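Water Use in Miltport Households
Project report by Regula Camenzind
Submitted 7/23/19

This project studied how families in Miltport use water at home. Survey forms went to 1,035 households in June. Each household recorded its meter reading for eight days. Homes with a storage tank larger than 2,000 gallons were treated as a separate group.

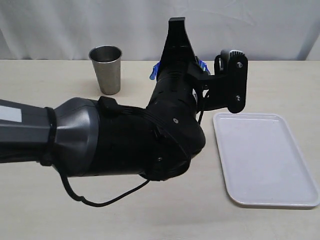

Figure 2. Robotic arm at a light-colored tabletop.

Garden watering made up the largest share of use in both groups. Households with tanks watered more often, mostly in the evening. Forms with missing readings were left out of the totals. The full tables are given in the appendix, together with the survey form.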